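Section 7: Setting Up the Bun Transfer

By now you should have both arms bolted down, homed and answering to the Paju control box. If one of them is still sulking, please go back to Section 6 and sort it out first. I know it's tempting to press on (I did, and lost an evening to it), but the steamer is much more fun when the arms behave.

1. Put the steamer in the middle of the table and the plate to its right. Lay the glass lid flat on the left with the knob up.

2. Run the steamer's cord out behind it. Take the arm through its full reach by hand and watch that none of its own cables catch on the pot.

3. Open the Sarulska panel and set the speed to 50. The default is 100, and that's too brisk for something as soft as a bun.

4. Set the approach height to 300 mm above the table, so the gripper clears the rim before it travels sideways.

5. Set the grip force to 2 and try it on one bun. If the fingers leave deep dents, lower it a notch and try again.

6. Teach the pick points one bun at a time, then teach the places on the plate. Leave a little room between them, as buns do like to stick to each other.

CAUTION: Do all your teaching with the steamer switched off and cooled down. Steam burns are nasty, and it's so easy to forget when you're leaning in to look at the fingers.

Note: Wipe up crumbs between runs. Oda Kvam, who wrote the first version of these steps for our workshop at Prallwood, also wipes the finger pads every time, and I've picked up the habit from her.

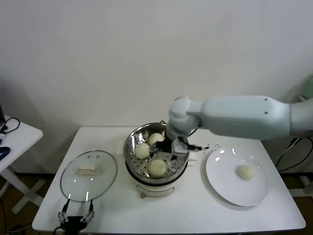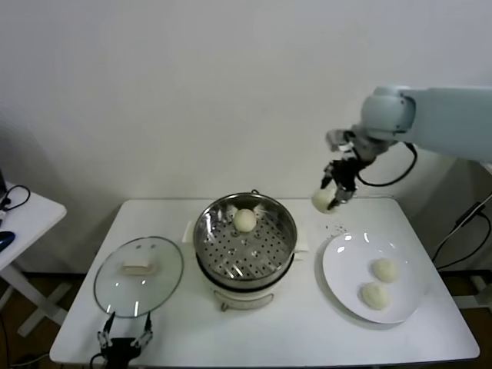

Bun transfer, with the lid on the left and the plate on the right.

Prallwood Workshop Guide, Issue 2, 26 May 2021

7. Once a full run goes well at 50, save it under its own name before you change anything else. Then bring the speed up in small steps.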